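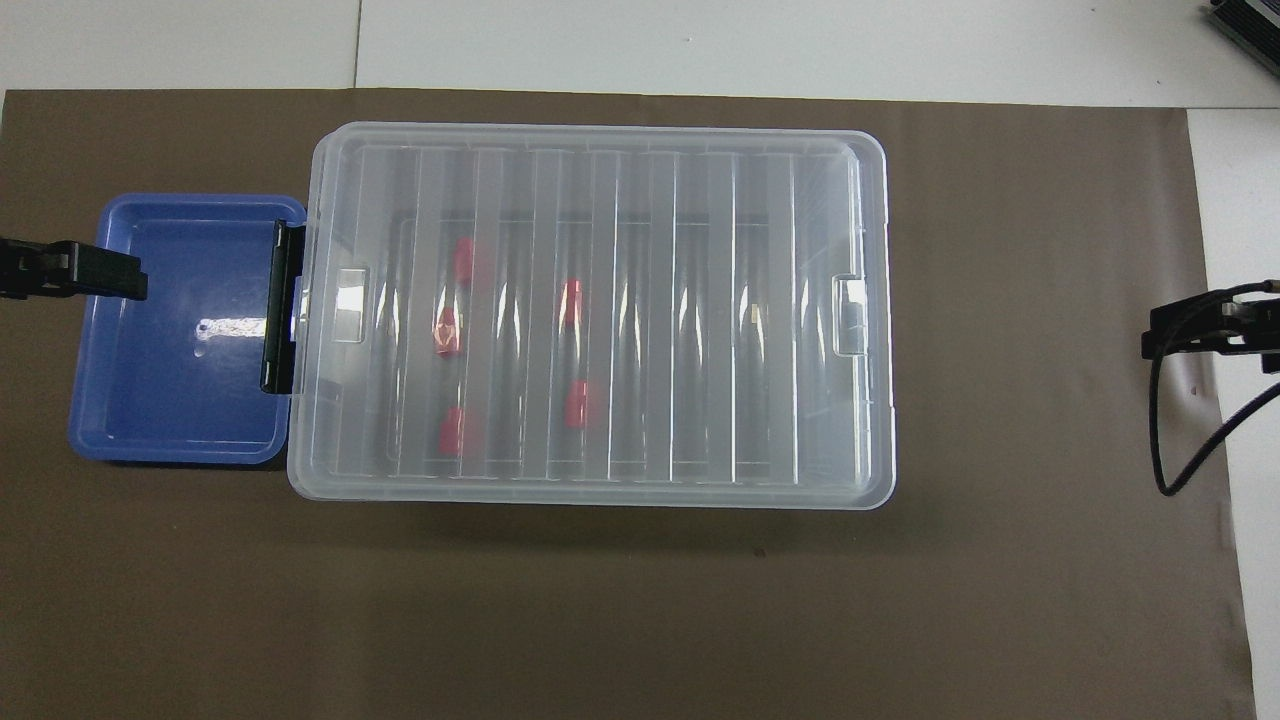 Cell Setup & Maintenance > Bimanual
2 min read · 11 replies · 712 views

brarkance_mel
July 14, 2022
Two arm bench cell, box opening task. Left gripper keeps drifting low at the latch side, few mm by end of shift. Re-homed it twice, fine for an hour then low again. Right arm is rock solid. Anyone seen this before I start pulling covers?

kosbolt
Fingertip pads. Check wear first, always pads

brarkance_mel
Pads are new. Swapped them when the drift started, no change.

tendegrees
Wrist flange bolts then. Ours backed out after 51 hours, same symptom. Put a witness mark on every one so you see it at a glance. Paint pen is fine.

jliao_cells
Agree on the bolts but dont stop there. What is the sheet on the table held down with? If the paper creeps, the box creeps, and you blame the arm. I tape all four corners and draw the box outline on it in pencil. Takes a minute.
- Jianguo Liao, Grondico

kosbolt
Paper moving doesnt make a gripper go LOW. Thats sideways. Different problem

jliao_cells
If it bubbles up under the box it does. Same error from where the arm sits. Run flat paper one shift and see.

kosbolt
ok but she said re-homing fixes it for an hour. Paper doesnt care about homing. I'd bet on the joint brake or heat

brarkance_mel
Fair. Will do bolts, then paper, then log joint temps. One at a time this time, last time I changed three things at once and learned nothing.

werotley_dan
Look at your cable while youre there. Any loop hanging off the right gripper wants a clip further up. Ours at Werotley snagged a lid handle and dragged the whole box. Strain relief at the wrist, leave slack for full rotation, jog it through by hand before you power up

tendegrees
Disagree on clipping tight to the wrist, killed two connectors that way. Clip on the forearm, let the last bit move.

werotley_dan
I said leave slack

brarkance_mel
Update. Two flange bolts on the left were loose, one I could turn with my fingers. Cleaned threads, threadlocker, torqued, paint marked. Warmed up 20 minutes before homing insted of homing cold. Ran till lunch, no drift I can measure. Forearm clip on the right cable too. Temps still to log, so kosbolt may get his brake yet - next full check is September, will post if it comes back sooner.

Tags: gripper, homing, cable routing
3 shares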